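About Culinus

Culinus is a membership organisation for independent food businesses that wish to reduce the packaging they buy, use and throw away. Our members are cafés, bakeries, noodle bars, market stalls and small caterers. Most of them are run by a family or by a handful of staff, and most sell at least part of what they cook as takeaway food.

The organisation was founded by the owners of two neighbouring kitchens, Tisuver and Udon, who had been buying their takeaway boxes separately and paying different prices for the same goods. They began to order together. Other businesses on the street asked to join the order, and within a year the arrangement had grown too large to be run from the back of a restaurant. Culinus was set up to take it over, and both founding kitchens are still members.

What we do

Our main activity is joint purchasing. A small business that orders compostable or reusable containers on its own will usually pay a good deal more for each one than a large chain does. By placing orders on behalf of all members, we are able to obtain terms that a single kitchen could not. Orders are collected four times a year and delivered to our store at Sawatzky Yard, where members may collect them on any working day. The smallest order we accept from a member is 600 items, which may be made up of different sizes.

We also run a returnable container scheme. Customers pay a deposit of £2 on a lidded bowl or box and may take it back to any member business, whether or not it was bought there. Used containers are picked up, washed at Sawatzky Yard and sent out again. At present 640 containers are registered in the scheme, and the number will be reviewed in December, when takeaway orders are at their highest.

Advice and training

Members are entitled to one advisory visit a year. During the visit, a member of our staff will go through recent invoices with the owner, look at how food is packed and stored, and prepare a short written report. The report sets out which items could be dropped, which could be replaced and what each change is likely to cost. We do not publish these reports or share them with other members.

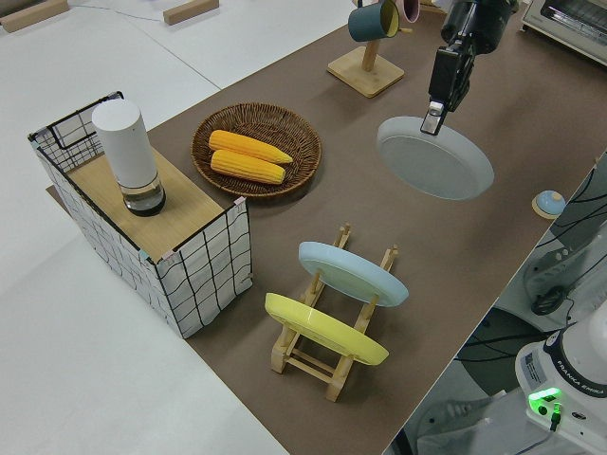
Training sessions are held at our offices and are open to kitchen staff as well as owners. Subjects include portion sizes, safe handling of customers' own containers, and the rules on labelling and waste collection. Sessions last two hours. The next one takes place on Sat 15 February, and places may be booked by telephone or at the store counter.

How we are funded

Culinus is a not-for-profit company. Our income comes from membership fees and from a small charge on each joint order — the rate is fixed at the annual meeting and applies equally to all members. We do not accept payment from packaging manufacturers, and suppliers may not become members. Any surplus is spent on new containers for the deposit scheme.

Joining

Membership is open to any independent food business with no more than four premises. Applicants are asked to complete a short form and to provide a copy of their current food hygiene registration. Applications are normally decided within a month. New members may take part in the next joint order as soon as their first fee has been received.

Enquiries about membership should be made in person or in writing to Culinus, Sawatzky Yard. The store counter is closed on public holidays.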